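3.2 Table setting and serving of wrapped foods

Leaf-wrapped foods raise a practical question at the table: the wrapper is served with the food but is not eaten, so it needs somewhere to go. We looked at how households set out dishes for this kind of meal.

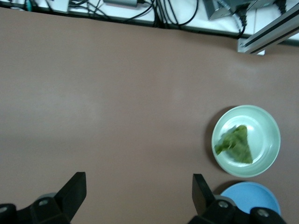
Figure 4. A green, roughly triangular item resembling a leaf-wrapped parcel, in a shallow pale green bowl on a plain brown tabletop. Part of a light blue dish shows below the bowl.

The settings came from 66 households in Lu and Durkov, all recorded in April. Each household was asked to lay the table as it would for a normal meal and to use its own dishes. Tablecloths and mats were left out so that the position of each dish could be compared across homes.

Shallow bowls were the most common choice for a single parcel. In interviews, people said a low rim made it easier to reach the string and open the leaves with their fingers. Deep bowls were kept for soup or for several parcels served together. Figure 4 shows a shallow bowl with a thick, rounded rim and a flat inner base — the form we coded as Type B.

A second dish close to the first was coded as a companion dish, whatever it was meant to hold. Its use was taken from the interview and never from the photograph. Answers included discarded leaves, sugar and dipping sauce, and 30 households gave more than one use for the same dish.

Color was recorded but not analyzed further. Few households owned matching sets, and most said they took whatever was clean. Spacing between dishes is treated in Section 3.3.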